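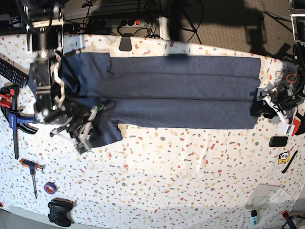
Dark blue fabric, folded long, with the right gripper on one end of it.

Let the bad folds in
By Giuliana Urrego
2021-10-26

I have folded laundry for money, for love, and for my mother-in-law, and I thought I was pretty good at it until I had to do it through a robot. You sit there with the controls in your hands, you can see the cloth, you know exactly what you'd do with your own fingers, and then the gripper comes down and grabs three layers when you wanted one. Do that for an afternoon and you'll never look at a sweatshirt the same way!

I've been doing remote demonstrations on the Druvar project since February, and I have an opinion that gets me in mild trouble at meetings. I think we throw away too much. When a person shows a robot how to fold something, the usual habit is to keep the pretty runs and toss the rest. If the corner slips, toss it. If you go back for a second grab, toss it. What's left is a pile of examples in which cloth behaves itself, and cloth does not behave itself.

Walter Cáceres, who reviews our recordings, sees it the other way, and he's no fool. His argument is that a robot copies what it's shown, so if you show it dithering you get a robot that dithers. I've watched this happen. We had one bad week where I kept hovering over the fabric before every grab (I was nervous, a visitor was standing behind me) and sure enough the next version hovered too, like somebody deciding on a chocolate. So yes, I grant him the hovering. Cut the hovering.

But a slip and a recovery is a different animal from dithering. When I pinch the end of a folded piece and it bunches up on me, the next few seconds are the most useful thing I do all day. Do I let go? Do I pull it flat with the other arm? Do I give up on that edge and come in from the side? A person in a laundry makes that choice without noticing. The robot has only seen the choice if I left it in.
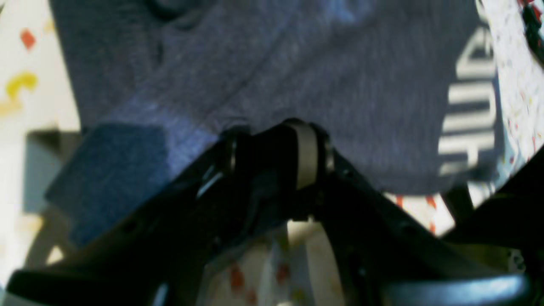

Wrist view, with the gripper up against the blue-gray knit. I learned to read creases from this angle.

The wrist view is what turned me, I think. From up above, a garment is a shape on a table, and you plan your folds like you're wrapping a present. Down at the gripper it's all creases and bits of lettering and you can't tell where the hem is going. That close, there's no such thing as a clean run. Every grab is a bit of a guess, and a good demonstrator is a person who guesses well and fixes it fast.

There's also the matter of who is doing the showing. Most of the people I know in this line came from the engineering side, and they drive beautifully, much smoother than I do. Then they fold a shirt like they've never owned a drawer. Manuela Cirillo worked 5 years in a hotel laundry before she joined us, and her first recordings were a mess to look at, all jerks and stops. Her folds were better than anybody's by the end of the month. I'd take one Manuela over a room full of smooth drivers, and I'd pay her more, too, but that's another essay.

People ask me why we don't just take hold of the arm and push it through the motion by hand. For some jobs I'd say go ahead. Wiping, pouring, anything with one arm and a steady path, it's lovely, you feel the weight of the thing and your body does the thinking. Two arms and a soft garment is where it falls apart for me. I end up leaning over the table with my elbows in the way, blocking my own view of the part I care about. So I sit at the controls and complain about my neck.

What I'd like is simple enough to try. Keep the slips, mark them as slips, and mark the moment the person gets back on track. Walter says the marking would eat up his whole week. I've offered to do the first 44 myself, on the condition that he trains one version with them in before he says no again. He's thinking it over.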